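# Keeping old things going, and the words for it

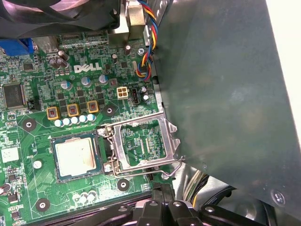 When I moved to Sonstead I knew the English word "repair" and I thought it was enough. In my language we have one verb for a shoe, a roof and a friendship, and you understand from the rest of the sentence which one is broken. English people have fix, mend, patch, restore, service, do up and sort out, and they choose between them without thinking. You mend a sock but you don't mend a computer. With an old Dell like this one, where the processor lies on the green board beside its open socket, you could say "fix" or "upgrade" or "take apart", and each of them makes a different promise to the owner. I have made the wrong promise more than once.

I started to collect these words in June, in a paper notebook, because my neighbour Ilona Major gave me a coat. It was a good wool coat with a torn lining, and she said, "It only wants doing up." I buttoned it up in front of her. She was very kind about it and explained that "doing up" is for buttons, but also for kitchens, houses and old bicycles. Then she thought for a moment and said she was not sure if a coat could be done up in the second sense, and that perhaps she had used it wrongly herself. I wrote all this down when I came home.

The lining took me four evenings. I am not a good sewer (I checked, it is the same spelling as the pipe under the street, so now I write "I don't sew well"). My stitches are too long and on the left side they go up like a small hill. But the coat is warm and I wore it on the ferry to Korow, where it is windy in every season.

## Words I have so far

- **Mend** – cloth, fences, nets, a broken heart. Also bones, but the bones do it alone.
- **Patch up** – quick, maybe not for long. Also a quarrel.
- **Service** – a boiler or a car, before it breaks. You pay even if all is well.
- **Restore** – expensive. For paintings and for chairs in television programmes.
- **Tinker** – my favourite. It means you are not promising anything.
- **Bodge** – Ilona's husband says this about his own shelves, with pride I think.
- **Make good** – I saw this in a builder's letter: "we will make good the wall". I read it three times.

Châu Trịnh, my friend from the evening class, has a different method. She doesn't write lists, she asks for stories. She goes to the shoe repair in Yilma Street and asks the man what was the worst shoe he ever saw, and then she comes to class with six new words and a discount. I am too shy for this. I once prepared a question for him about heels, and practised it on the bus, and then I paid for some laces and left.

She also told me that "beyond repair" is stronger than "broken", and that people say it when they have already decided to buy a new one. I didn't believe her, so I began to listen for it. I heard it about a toaster, a garden bench and somebody's knee. The toaster owner did have a new toaster with her, in a bag.

## The kettle

My own kettle is a Sarnoro, an old model, and the lid stopped closing in the spring. In the shop they told me a new lid costs nearly as much as a new kettle. I asked if they could fix it, and the young man answered, "You'd be better off replacing it." I like this grammar very much – "you'd be better off" – it sounds like advice from an uncle. But I took the kettle home. The small hook inside the lid was bent, and I bent it back with a spoon handle. It closes now if you press on the right side.

I asked Ilona which word is correct for what I did. She said "bodged". Her husband said "fixed". They discussed it for longer than the repair took, and I drank my tea and listened, because this is the best kind of English lesson and it is free.

My next question is about "wear and tear". Why are they always together? Can a thing have only wear? My coat had tear in the lining and not much wear, and my shoes have it the other way. If you know, please write under this post. Also please tell me if "darn" is still used for socks, or only when people are annoyed.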